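Haltudness Handheld Gripper Pair
Equipment for recording household and shop-floor chores

Sold as a pair, left and right
Ships from Provo
In stock from October

Every few months a customer asks us whether a machine can hang up coats yet. We sell equipment to the people trying to make that happen, so we have a stake in saying yes. Our answer is still no, at least for any coat you care about and any hallway you live in.

What we sell is the part that comes first. A person holds one gripper in each hand and does the job, and the motion is recorded for training. The person supplies the judgment. The grippers limit that person to two fingers a side, so what gets recorded is something a robot hand might be able to copy. Might is the word we use in the manual, too.

What you get
Two grippers, left and right, with soft inner pads
Two marker cubes, already fitted
Data cable
Spare pads, one set
Printed setup sheet

Figures
Weight per gripper: 626 g
Recording rate: 30 frames per second
Setup time for a new user: 27 minutes on average, mostly cable routing
Rated for 150 hours of use before the pads need changing

What it handles well
Cups, boxes, door handles, light tools, folded towels. Stiff things with an edge you can get hold of. Parts bins are fine if the parts are bigger than a walnut.

What it handles badly
Anything thin and flat on a table. Wet dishes. Zippers. Jackets are somewhere in between: you can pinch a collar easily enough, but the loop inside is small and the fabric folds over itself. People learn the trick within an hour. The trained models we have seen learn it on one coat, on one hook, and then have to be shown again when the coat changes.

We lent a set to Gitberg for their packing benches and another to Karunaratne, who wanted laundry. Gitberg kept theirs and use them for loading trays, where the tray is always in the same place. Karunaratne sent theirs back with a polite note and still fold by hand. We think both made the right call.

Before you order
If you want a chore done this year, hire someone. If you want to record how chores are done and can live with slow progress, this is a decent tool and we stand behind it. Returns are accepted with the cubes still attached. Loose cubes need recalibrating at our bench and we charge for that.

Replacement pads and longer cables are listed under Parts.
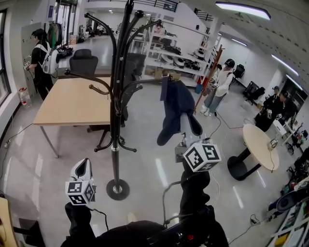
Gripper pair at the coat rack, with a navy jacket on the hook.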